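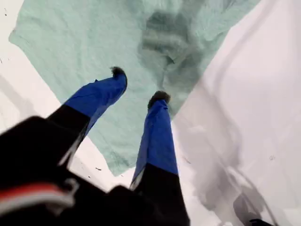 Ikbridge Will Rent You a Pair of Fingers for Your Laundry

Search this site Enter keywords Go

Tuesday, July 31, 2018

Ikbridge, the Birnevum automation firm best known for a machine that sorted eggs a little too firmly, has started taking orders for the Kekonier, a cloth-handling kit for hotels and small laundries. It comes with a two-finger gripper, an arm mount, software and a spare set of the blue sleeves that cover the upper part of each finger. Customers supply the arm, the table and the patience.

The kit rents for $90 a day, with a minimum of 28 days. Cloth is a hard thing to sell a robot for. A box keeps its shape while you think about it, and a towel takes on a new one every time somebody sets it down.

"People ask me if it can fold a fitted sheet," said Elínborg Hviid, product manager for the Kekonier. "I ask them if they can."

What it will do, according to the spec sheet, is pick up a single layer of fabric, drag a corner flat and fold towels, pillowcases and plain shirts. Ikbridge quotes 60 seconds for a hand towel. A person at the next table would be well into the stack by then, but Hviid points out that the person would also want lunch.

The Vídalín, a guesthouse across the river, has had a trial kit since February. Owner Krešimir Vukadinović runs it at night, when the laundry room is free, and he gives it only towels. He tried napkins once. "It folded one of them very nicely," he said. "Then it folded that one again."

He plans to keep renting through the winter. The folding is neat enough for guests, he said, and the sleeves come off and go in the wash with everything else. Getting them back on is a job for human hands.

Setup takes 2 visits from an Ikbridge technician, both covered by the rental. Replacement fingertips are extra. The first kits ship to paying customers next month, and a version for fitted sheets has no release date.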